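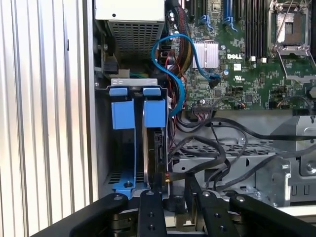
Juvbridge Computer Refurb Group
Notes from the Wednesday meeting, back workshop, 7 p.m.

Present: Ailbhe Duggan (chair), Clodagh Kavanagh, Aigars Baranauskienė, Ita Quinlan and me, Niamh McGrath, typing with one hand and eating a muffin with the other
Sorry not to be there: the Tierney folks, who had a school concert

1. Last month's notes
Approved, with one fix. I wrote that Clodagh would "dispose of" the spare monitors and she would like it known that she said "distribute." They've gone to the library at Prasgate and I'm told they look great on the new desks. Sorry, Clodagh!

2. The Dell towers
This took up most of the evening, so bear with me. Drirnby has cleared out its old office and we now have 42 towers stacked along the back wall, which is more than we've ever had in at one time (I can barely get to the kettle). Aigars has started opening them up and gave us the rundown with one on the bench.

The good news is that these are very nice machines to take apart. The drives sit in a cage with blue plastic carriers and latches, and the slots have blue clips too, so you mostly follow the blue. Ita loved this. She spent years on the kind of case where you lose a fingernail getting to anything and she made Aigars show her the latches two times.

The less good news is the processors. The tower we looked at has an empty socket with the load plate up and the pins showing, and Aigars thinks more of the batch may be the same. Drirnby's list says nothing about it. Ailbhe will call them and ask, nicely, whether the processors were kept back or are in a box somewhere that didn't make it onto the van.

We went back and forth on what to do in the meantime. Clodagh wanted to put any tower without a processor straight into the parts pile. Aigars felt that was a waste of good boards and wanted to buy used processors. I said I'd want a price first, and so did Ita. Agreed in the end: check every tower, write what's missing on a sticky label on the front, and decide next month when we have the full list in front of us.

Please keep anything metal, and your sleeves, and your coffee, away from an open socket. If you find one with the plate up, close the case again before you move it. Aigars asked me to put that in capitals and I have decided not to, but please do read it again.

3. Cables
Ita raised the mess in the cable bins and she's right, it's awful. Data cables and power leads are all in together and half of them are knotted. From now on, SATA cables go in the low drawer, whatever color they are, and power leads go on the hooks. Ribbon cables lie flat in the tray and please don't fold them tighter than they were when they came out.

There was also a long chat about how much to unplug when you only need the drive. Aigars says only the drive's own two connectors – leave the rest of the wiring where it is. Clodagh likes to clear everything out of the way so she can see. We settled on Aigars's way for the Drirnby batch, and Clodagh can do as she pleases with the Tierney ones.

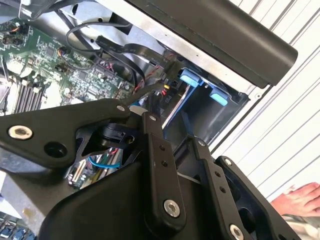 Item 3: board, ribbon cable and drive wiring inside one of the Dells.

4. Wiping drives
Every drive gets wiped before it goes anywhere, no exceptions, and gets logged in the green notebook with its number. Ita will take the first batch home since her setup runs overnight. I'll bring the padded box over on my way past. If a drive won't wipe, it goes on the top shelf for drilling and does NOT go back in the machine (all right, I did use capitals for that one).

5. Money
We have $3818 in the account. Ailbhe proposed setting aside $50 for thermal paste, wipes and a new set of small screwdrivers, and we all said yes very quickly. The good set has been missing a driver since winter. If it's in your car, we'd love it back.

6. Open evening
Set for April. Clodagh wants to let visitors open up a tower themselves, and I think it's a wonderful idea – people are always so surprised by how much you can get at without any tools. We'll use 2 machines from the parts pile so it doesn't matter if something snaps. Ailbhe to ask Prasgate about borrowing tables. Aigars will do a short talk on adding memory. He says ten minutes. We'll see.

7. Anything else
The heater is making the noise again. Ita will look at it.
Whoever left the soup in the fridge, it has gone.

To do
Ailbhe: call Drirnby, ask about tables
Aigars: check and label towers, plan talk
Clodagh: label the drawer and hooks, pick machines for the open evening
Ita: drives, heater
Niamh: padded box, screwdrivers, these notes

We wrapped up at 8:40. Next meeting same time, same room, and it's Ailbhe's turn to bring the snacks.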